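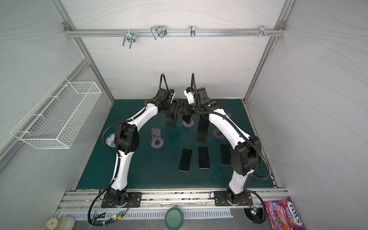 Remote Arm Operators, Part-Time and Full-Time
Wotex, Geronska site

Last updated: November

Wotex is hiring people to operate pairs of robot arms by remote control. You do a task with the arms, the system records every movement, and the recordings are used to train the software that will later do the same task without a person. No background in robotics is needed. We teach the controls from the beginning.

The work

You sit at a control station next to the cell. The station has two handles, one for each arm. When you move a handle, the arm on that side moves the same way, and when you squeeze the trigger, the gripper closes. Each run of a task is called a demonstration. A demonstration starts when you press the left foot pedal and ends when you press it again. If you drop something or bump the stand, you press the right pedal, reset the table, and go again.

The current project is called Kang. It covers small household and desk items, and most of the hours right now are in the phone and stand tasks: picking a phone up off the mat, turning it, and setting it in a phone holder. Some versions use one arm. Others need both, with one gripper steadying an item while the other does the placing. The layout is changed between runs, so you will not be repeating the same reach all day.

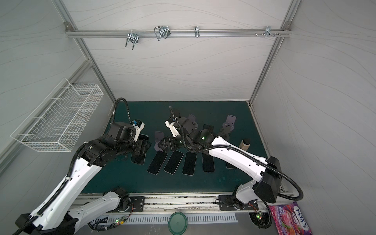 Two-arm cell with phones and stands set out, Kang project.

Phones are harder than they sound. They are flat, smooth, and thin, and the gripper has to come in at the right angle to get hold of an edge. New operators usually spend their first few shifts on larger items before they move to this task.

A target of 74 accepted demonstrations per shift applies once you finish training. Accepted means the reviewer has watched the run and found no drops, no long pauses, and no contact with the cell walls. During training there is no target.

A normal shift

Day shift runs from 8:00 a.m. to 4:00 p.m. and evening shift from 4:30 p.m. to 9:30 p.m. You check in with the shift lead, read the task sheet, and run the warm-up routine on your cell. After that you work in blocks of 45 minutes with a 15 minute break between blocks. The breaks are paid and you must take them. Lunch on the day shift is 30 minutes, also paid.

At the end of the shift you fill in a short log. We want to know what went wrong as well as what went right: a gripper pad that slipped, a handle that felt stiff, an instruction on the sheet that did not match the table. The engineers read these logs each morning and will sometimes come and ask you about an entry.

Training

Training takes two weeks and is paid at the full hourly rate. It is led by Charmaine Pillay, who runs the operator group. The first three days are spent on the practice cell with soft blocks and cups. You then move to single-arm tasks, then two-arm tasks. At the end you record 100 demonstrations for review. If the review shows a problem, you get another week on the practice cell and a second review.

You will also learn the cell rules. Hands stay out of the cell while the arms are powered. The stop button is within reach of your seat, and any operator can use it at any time without asking first.

What we are looking for

- You are 18 or older and allowed to work at this site.
- You can sit and use both hands steadily for 45 minutes at a time.
- You can see small objects clearly at arm's length, with or without glasses.
- You can follow a written task sheet and keep a plain, accurate log.
- You can commit to at least four shifts a week for three months.

Experience with sewing, model building, dental or lab work, crane or excavator controls, or video games can help. None of it is required. People who are slow and consistent tend to do well here. People who rush tend to have a lot of runs rejected.

Left-handed operators are welcome. The handles can be adjusted for reach and height, and we have one station that can be used from a wheelchair. Tell us in your application if you need a different setup.

Pay and terms

Part-time operators are paid hourly, with a higher rate for the evening shift. The rate for each shift is given in the reply we send to every applicant, before any interview. Full-time operators also get health coverage and paid leave. A one-time payment of $900 is made to anyone who completes the first three months. Pay does not depend on how many demonstrations you record.

The recordings include the camera views of the cell, the arm positions, and the handle movements. They do not include your voice or face. Your operator number is stored with each run so that we can give you feedback, and it is removed before the data goes to the Ciletti group, our partner on the software side.

How to apply

Send a resume or a short letter telling us what work you have done with your hands, paid or unpaid. Include which shift you want and the earliest date you could start. Put reference 3623 in the subject line and address it to Si-woo Ahn, Operator Hiring, through the contact form on the Wotex jobs page.

Applicants we want to meet will be asked in for a 90 minute visit. You will see the cells running and try the handles yourself, and you will be paid for the time. We reply to all applications within two weeks. Positions stay open until filled.

14 shares
3 comments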